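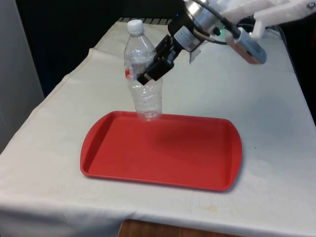 Soft bottles are the wrong thing to start with, according to one reader of last month's item, who wrote in from Woten to say that any gripper can be made to look bad with a thin plastic bottle and that we should have begun with tins. The same reader asked why we were comparing fingers at all when the closing force matters more.

We did think about tins. The trouble is that both sets of fingers we had in mind pick up a tin without any difficulty, so a day spent on tins would have told us very little. A water bottle gives under the jaws, and its grip changes depending on whether you take it at the ridges or higher up. It also has to be put down upright, which is harder than picking it up. The people at Jodthorpe who asked for the comparison handle a lot of bottles and trays in their canteen, so bottle to tray is the job we settled on.

The arm is the one we have had on the bench at Werberg since the spring. For this round it carried a parallel gripper with two black fingers. The other set is the Powell pair, which are longer and have a softer pad glued to the inside face. We kept everything else the same: the same arm speed, the same tray, the same white cloth over the table and the same starting place for the bottle. Between sets we only changed the fingers and ran the calibration again, which takes 14 minutes if the cable behind the wrist has not worked loose.

Across both sets we logged 423 attempts. An attempt counted as good if the bottle ended up standing on the tray and stayed there for five seconds after the jaws opened. If it stood but had been dented enough to lean, we put it in a separate column. We are not printing the full table until the second half of the work is done, as the Powell fingers had fewer runs and the comparison would not be fair yet. The log can be had from the office by anyone who wants it in its present state.

What we can say so far is mostly to do with release. The short fingers hold the bottle firmly round the middle and it hardly swings on the way over. When they open, though, one side tends to let go a fraction before the other, and the bottle gets a small push. On a full bottle this makes no difference. On an empty one it is often enough to knock it over. Slowing the opening helped, and so did lowering the arm a further 3 millimetres before letting go. We had been stopping too high, out of worry about pressing the bottle into the tray.

The Powell fingers are kinder to the plastic and let go more evenly, but the pads pick up dust and lint from the cloth. After a morning's work they need wiping or the bottle starts to slip down between them. They are also long enough to touch the raised edge of the tray if the bottle is going down near the side. We moved the target spot inwards for those runs and have marked them in the log.

On the point about closing force, the reader is right that it matters, and we should have said more about it last time. Both sets were run at the same setting, the lowest that would hold a full bottle through the whole move. That setting is too strong for an empty bottle with either set. The controller we use lets you change the force part way through a move, and we have tried dropping it just before release. It worked on the bench but added a pause that Jodthorpe will probably not want. We will test it properly next.

A few people have asked about the camera. It is fixed beside the work table and stays put for every run, so that any two runs can be laid side by side. It does not guide the arm in these tests. The bottle's starting place is fixed and the arm is told where to go. Letting the arm find the bottle for itself is a separate piece of work and will get its own item.

The second half of the runs begins in April. We plan to bring in the tins then, along with a carton and a glass jar with a lid. Readers who would like a particular object tried can send it to the Werberg address, empty and clean please, with a note of what it weighs when full.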